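Ticket: Water pressure cycling, Fillotholm, main building
Opened: 2023-01-09
Status: Open, monitoring
Category: Plumbing / well system
Priority: was High, now Medium

Original report

Pressure surging at every tap in the building. Shower upstairs goes strong, weak, strong. Pump kicking on and off non stop, can hear it through the mechanical room door. Worst when just one tap is open a bit. Toilets fill OK but slow. Started over the holidays as far as anyone can tell, place was mostly shut so hard to say.

System for reference: drilled well, Peixoto submersible, Dillora bladder tank in the mechanical room, Wateo pressure switch, sediment filter after the tank, softener after that. Heat trace on the line coming in through the north wall.

Log

First look. Gauge on the tank tee swings all over the place. Cracked the laundry sink tap open. Pump on, up to 80, off, straight back down, on again. 8 seconds between starts at the worst. That is going to cook the motor. Told kitchen to hold off on the dishwasher and killed the breaker while I got tools.

Note the cut-out should NOT be 80. Somebody has cranked the big nut on the Wateo at some point. No note on the panel, nothing in the binder.

Checked the easy stuff. Tapped the gauge, needle moves freely. No wet spots at the tee, relief valve not weeping. Filter housing drained and opened, cartridge filthy brown, swapped it (last spare, need to reorder). Bit better flow upstairs, cycling exactly the same. So not the filter, or not only the filter.

Breaker off, drained the system down to nothing at the boiler drain. Put the tire gauge on the tank's air valve. Reads 5. Should be sitting a couple of psi under cut-in. Well there's your short cycling.

Pushed the pin on the air valve to see if water came out. Air only, no water, so the bladder might be fine. Rocked the tank by hand and it feels light, not full of water. Also good sign.

Topped it up with the little compressor out of the shed. Took forever, compressor does not like the cold. Stopped at 46. Left it sitting empty with breaker off to see if it holds.

Checked again after lunch, still 46. So slow leak at worst, not a burst bladder. Dish soap on the valve core, tiny bubbles. New core in, cap with a rubber seal on. Soap again, no bubbles.

Power back on. Filled up, bled the air out at the laundry sink, lots of spitting and brown water for a bit then clear. Pump ran one long cycle and shut off. Opened the same tap same amount, long pause before it started again. HUGE difference.

Then spoke too soon. Upstairs shower still dips, less than before, but it dips. Pulled the cover off the Wateo with breaker off. Contacts pitted and black on one side. Also the little tube from the tee up to the switch is half plugged with rusty muck, which would make the switch slow to notice what the pressure is doing. Cleaned the tube with a bit of wire. Didn't file the contacts, they're past that. New switch on order, same range.

Left the big nut alone for now, don't want to change two things at once. Will set the new one properly when it goes in and write it ON THE PANEL this time. Air charge in the tank has to match whatever cut-in we end up with, so that gets redone same day.

Heat trace: plug is warm, indicator lit, line is not frozen. Insulation has slipped down off the elbow at the north wall though. Pushed it back up and taped it. Needs doing right before the next real cold snap.

Walked the rest of the building after to check for anything running in the background. Both washrooms fine, no hissing toilets (the downstairs one used to). Kitchen tap drips if you don't lean on it, needs a washer. Outside hose bibs shut off and drained. Ceilings dry, no staining, checked up top as well.
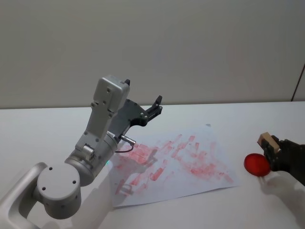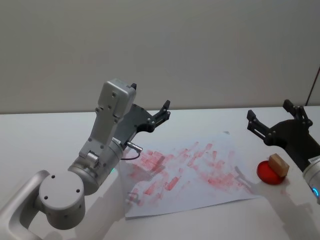 Softener is next on my list. It's set to regenerate in the middle of the night and I'm wondering if that's what people have been hearing when they say the pump runs at night. Clock on it is wrong, looks like it never got reset after the power outage. So "middle of the night" could be supper time for all we know. Fixed the clock. Salt was low and bridged, broke it up with a broom handle, added the bag that was by the door.

Outstanding

Pressure switch, Wateo, ordered. Fit, set cut-in and cut-out, reset tank air, label the panel.

Filter cartridges, zero spares left. Get a box this time.

Recheck tank air before the new switch goes in. If it's dropped again the bladder is going and we price out a new Dillora.

Kitchen tap washer.

North wall insulation, proper clamps, not tape.

Somebody ask the well people when the Peixoto was last pulled. Binder has the install sheet and then nothing. If it's been short cycling for weeks it may not have much life left in it, would rather know before it quits in January.

For everyone in the building: water is OK to use normaly. Dishwasher is fine again. If the pump starts clicking on and off quick, shut the breaker marked WELL and add a note to this ticket with what time and which taps were open. Please don't touch the nut on the switch.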